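Speaker Notes: Where the Water Goes at Home
Drarkton Neighborhood Library, evening talk series
Monday, October 11, 2021

(Before starting: water glass on the left, clicker in right hand, check that the people in the back can hear. Pass out the blank meter sheets now, otherwise I'll forget like I did in February.)

Opening

Good evening, everybody, and thank you for coming out on what I know is a school night for a good many of you. I'm so pleased to see this room full, and I'm especially pleased to see some of the same faces from the gutter talk, which I was afraid had scared people off home maintenance for good.

Tonight we're going to talk about water inside the house. I mean the ordinary kind that comes in through the pipe by the front wall, wanders through your kitchen and bathroom and laundry, and goes back out again, and the bill you get for it afterward. I got interested in this for a very unglamorous reason. We moved into the house on Robles Street, the old one with the green porch, and our first full water bill came to so much more than I was used to that I called the office to say they had mixed us up with somebody else. They were very kind about it. They had not mixed us up with anybody.

(Pause here, people usually laugh or groan.)

So what I have for you is mostly what I learned from chasing that bill, with a few things picked up since then from plumbers who were patient enough to let me stand there and ask questions while they worked. I'm not a plumber myself. If you hear me say something tonight and your plumber tells you different, please go with your plumber.

Slide: Reading the meter

Let's begin at the meter. How many of you know where yours is? (Show of hands. Wait for it.) Good, better than I expected. For the rest of you, it's most likely under a round or square lid near the sidewalk, and it may have a fair amount of dirt and a spider or two on top of it. Wear gloves. Bring a flashlight, even in the daytime.

On the face of the meter you'll find a row of numbers, like the odometer in an old car, and on many of them there's a tiny triangle or a little wheel that turns when water is moving. That little wheel is my favorite thing in this whole talk. Turn off every faucet in the house, make sure the washer and the dishwasher are resting, tell the family to leave the bathroom alone for a bit, and go look at it. If it's turning, water is going somewhere.

If your meter doesn't have the little wheel, write down the numbers, go have supper or watch a show, and come back and write them down again. The sheet I passed out has a box for each reading. Ours turned like a pinwheel. I stood there on the sidewalk in my slippers watching it and I'm sure the neighbors wondered about me.

(Someone will ask about gallons and cubic feet. Say: look for the letters on the face, and the bill will tell you which one they charge by. Don't get drawn into the arithmetic, it took ten minutes last time.)

Slide: What a small leak adds up to

Now, a steady leak that you can barely hear can run to 200 gallons in a day. Mine did. I had a hard time picturing that, so let me help you the way I helped myself. Think of an ordinary bathtub, filled up well past where you'd want it, and then filled again several times over, and all of that going down the drain while you're at work. In our house it was going on at night too, and on the weekend we went to the lake, which still bothers me.

Our first bill covered a stretch in which we used 3000 gallons more than the family before us had used in the same season, and they had a teenager. Once the repairs were done we dropped by 2000 of those, and the rest I am sorry to say was me and my long showers. I've gotten a little better. I'm told I could get better still.

Slide: Where to look first

People tend to think of the kitchen faucet, and I understand that, it's the one you can hear going drip, drip, drip when you can't sleep. Do fix it. A washer costs less than a cup of coffee. But if your meter is turning at a good clip, I'd go and visit the bathroom before anything else, and in the bathroom I'd start with the toilet.
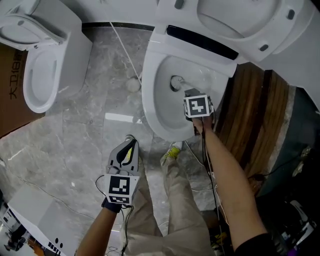
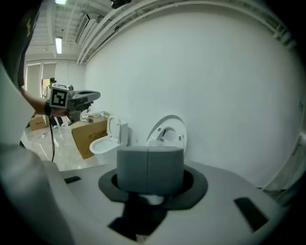 First picture: toilets with their lids raised, on a gray marble-tiled floor.

The toilet is the thirstiest thing in most homes even when it's behaving itself, and when it misbehaves it does so very politely. Water slips past the flapper, which is that rubber piece at the bottom of the tank, and slides into the bowl and away, and all you may ever hear is a faint hiss, or the tank topping itself up in the middle of the night as if a ghost had flushed it. My aunt really did think her upstairs bathroom was haunted. She was a little disappointed when it turned out to be a worn flapper.

So let's talk about the food coloring test. (Hold up the little bottle.) If you have an ordinary tank toilet, take the lid off the tank, set it down on a towel somewhere it won't get kicked, and put a few drops of food coloring in the water. Any color you like, though I'd stay away from yellow. Then put the lid back, go fold some laundry, and don't let anybody flush. Come back in a while and look at the bowl. If the color has found its way down there, you have a leak, and you've found it for the price of a few drops left over from somebody's birthday cake.

If your toilet is one of the newer designs where you can't simply lift a lid and look in, please read the booklet before you go poking at it. Some of them are plugged into the wall, and I want you all home safe.

(Drink of water.)

Slide: The flapper, and what I did wrong

I promised in the Bellow, our neighborhood newsletter for those who don't get it, that I'd confess my mistakes, so here goes. The first time I replaced a flapper I bought the wrong size. I hadn't taken the old one with me to the store, I just held my hands apart like a fisherman and told the young woman at the counter it was so big. She sold me one so big. It didn't seal and the leak got worse, and I spent an evening being cross with a piece of rubber.

Take the old one with you. Put it in a sandwich bag, it will be slimy and it may leave black smudges on your fingers that take a while to scrub off. Match it up at the store. While you're there, look at the chain, too. If the chain is too long it can get caught under the flapper, and if it's too short it holds the flapper up a hair, and either way you're back to the ghost.

Shut the water off at the little valve behind the toilet before you start. If that valve hasn't been turned in years, go gently, and if it won't go, stop and call somebody. I forced ours. We had a very wet hallway and I learned where the main shutoff was that evening, with my husband reading the inspection report out loud to me from the stairs.

Slide: Showers, faucets and the kitchen sink

Moving along from the toilet, which I know some of you will be grateful for.

Showerheads are easy to change and make a real difference. I know there's a worry that a low-flow head feels like standing under a watering can, and some years back that was a fair complaint. The one we have now is called the Clisura, and I get nothing for saying so, and it rinses my hair just fine. Wrap the threads with that thin white tape before you screw the new head on. I go 2 turns with the tape and snug it by hand.

For the kitchen, the small screen at the tip of the faucet is worth unscrewing once in a while. Ours was packed with grit and the water was spraying sideways onto the curtain, and I had been blaming the curtain for being in the way. Soak the screen overnight in vinegar and rinse it well.

As for dishes, I've had this argument at my own table. A full dishwasher generally does better than I do at the sink with the faucet running. If you wash by hand, and I do enjoy it, fill a basin.

Slide: Outside the house

(Keep this short, the garden club has their own talk in the spring.)

Just walk along your hoses with the water on and feel for damp places. Check the outdoor faucets before the first hard freeze and take the hoses off. A patch of lawn that's greener and squishier than its neighbors in a dry month is worth a phone call, and if it lies on a line between the meter and your house I'd make that call the same day.

Slide: Your homework

You all knew there would be homework. Read the meter tonight when everybody's in bed, and again in the morning before the first person is up. Write both numbers on the sheet. Do the food coloring test on every toilet in the house, including the one in the basement that no one likes to use, as that was our second leak, the rascal. Then tape the sheet inside a cabinet door and read the meter again when the next bill comes.

If you rent, please tell your landlord in writing what you found, and keep a copy.

Questions

(Likely ones: Is a brick in the tank a good idea? No, bricks crumble, use a filled jar if you must, and keep it clear of the moving parts. Does the town give credit for a leak? Ask at the water office and bring the repair receipt. Hard water stains? Vinegar, and patience.)

(The spare meter sheets are in the blue folder by the door. Food coloring on the table, one bottle per household, please. Stack the chairs against the window side and turn off the projector before unplugging it.)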